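Five hundred seventy-six sponges

OK, one sponge. But 576 goes at it, and I was there for every one.

I've been helping gather examples for Ponlow, the project Siobhán Dolan roped me into back in April by telling me it was "mostly standing in a kitchen." She was right. I stand in a kitchen. I drive the gripper over to the sink, I do something to a sponge, I press the pedal that says keep or the pedal that says toss, and then I do it again with the sponge somewhere else.

The somewhere else is the whole job. My first 11 sessions were all but useless, as I am a tidy person and kept setting the sponge down flat, square to the counter, green side up. The model learned to be wonderful at sponges belonging to tidy people. Siobhán looked at the results for a long while and asked if I could try living more like her brother.

So now I fold it. I prop it up against the backsplash, I twist it, I get it damp, I leave it half over the edge of the sink. I've become quite good at slovenliness, two hours at a stretch, with a break for tea. We keep the bad grabs too, in their own folder, which is bigger than I'd like and has my initials on it.

Next up is a dishcloth. I asked whether a dishcloth was easier and Siobhán laughed in a way I didn't care for. We start Monday, 10 sessions, and I've been told to bring my own cloth, preferably a sad one.

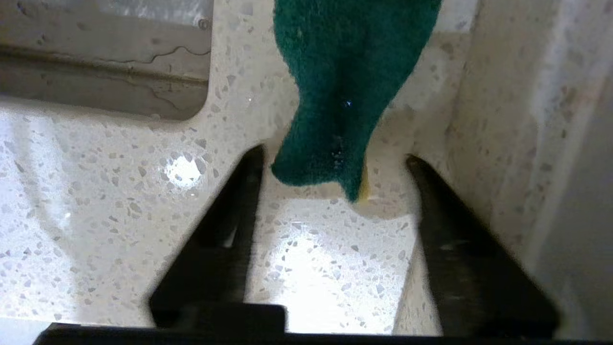 Open jaws, green sponge, very shiny counter.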